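棉麻衬衫第一次下水就掉色，怎么处理才能不染到别的衣服？

提问者：Nhyira Agyeman
浏览 3194 次　回答 3　分类：居家生活 > 衣物洗护

上个月在Lellura买了两件棉麻衬衫，一件藏青，一件砖红。藏青那件我单独用冷水泡了半个小时，水变得很蓝，换了两次水还是有颜色。砖红的还没敢洗。

吊牌上只写了“深浅分开洗涤，30度以下，不可漂白，不可烘干”，没说头几次会掉多少。我家洗衣机容量小，两个人的衣服攒两三天洗一次，每件都单独洗不太现实。

想问几个问题：
1. 用盐水或者白醋泡到底有没有用？网上两种说法都有。
2. 大概洗几次以后可以和别的深色衣服一起洗？
3. 有一条浅色枕套已经被染了一点蓝，还能救回来吗？枕套是纯棉的，白底。

补充：洗衣机是滚筒，平时用普通洗衣液，没有用柔顺剂。

回答一
Akosua Adjei　已被提问者采纳
2019年7月16日

按你的顺序说。

盐和白醋对现在的成衣基本没什么作用。盐在染色过程里是帮助染料上到纤维上的，衣服染完以后，掉下来的是没有固定住的浮色，泡盐水不能把它们重新固定回去。醋对羊毛、真丝上用的酸性染料有一点意义，棉和麻多半用活性染料，泡醋没有必要，浓了还有味道。市面上有卖给棉麻用的固色剂，有些效果不错，但要看清说明书上写的水温和用量，倒多了手感会发硬。

我自己的做法是头三次手洗。冷水，少量中性洗衣液，把衣服翻过来，泡的时间不要超过十分钟，轻轻压几下就换水。你泡半个小时太长了，泡得越久掉下来的颜色越多，衣服自己也容易花，领口和袖口的缝线处最明显。漂到水基本清就可以，不用追求完全无色，深藏青和砖红洗很多次以后水里都还会带一点颜色。

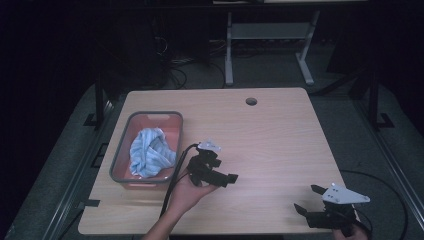
晾的时候也要注意。洗完不要堆着，湿衣服叠在一起放一两个小时，颜色会从深的地方印到浅的地方，同一件衣服上有拼色或者浅色扣子的更容易出问题。用毛巾卷起来吸一下水，抖平，阴凉通风处反面朝外挂。棉麻暴晒会褪色，肩膀那一条先白。

三次以后可以机洗，跟牛仔裤、黑色T恤这类放一起，冷水，转速800以下，装进洗衣袋。拿不准就用一块白布测：把白棉布打湿，压在衣服内侧的缝份上，用力按一分钟，白布上只有很淡的印子就可以和深色的一起洗。浅色的始终分开。

枕套如果还没有烘干或者熨过，希望比较大。白色纯棉可以用彩漂粉（过碳酸钠），温水40度左右化开，浸两三个小时，再正常洗。一次不干净就再来一次。带刺绣或者花边的先在角上试。不要直接上84，浓度掌握不好容易发黄，也伤布。

砖红那件建议你提前做白布测试。红色系的浮色通常比蓝色多，别和藏青那件一起泡。

回答二
Ha-rang Yeo

吸色片可以试试，超市有卖。我买的是Wiken的，一盒14片，每次放一到两片。有用，但是别指望它全部吸掉，新的深色衣服还是要先单独洗一两次。

另外盐水我妈一直在用，她觉得有效果，我没对比过。

回答三
Yayra Quansah

掉成这样直接退货啊，洗什么洗。我之前在Hurnlow买的裤子洗了8次还掉，客服让我寄回去，最后退了257块钱，邮费自己出的。

评论

Nhyira Agyeman：谢谢一楼。枕套用彩漂粉泡了两次，蓝色基本看不出来了，对着光还有一小块。砖红的按你说的测了，白布上一片粉，先手洗吧。

Akosua Adjei：那一小块可以把彩漂粉调成糊涂上去，放半小时再洗，别让它干在布上。

Rukhsana Dogar：请问亚麻裤子也是一样的洗法吗？我那条是墨绿的，含麻55%，剩下是粘胶。

Akosua Adjei：含粘胶的湿的时候不结实，别用力搓也别拧，其他差不多。缩水会比纯棉明显，晾的时候把裤腿拉直。

Rukhsana Dogar：好的，我先洗一次看看。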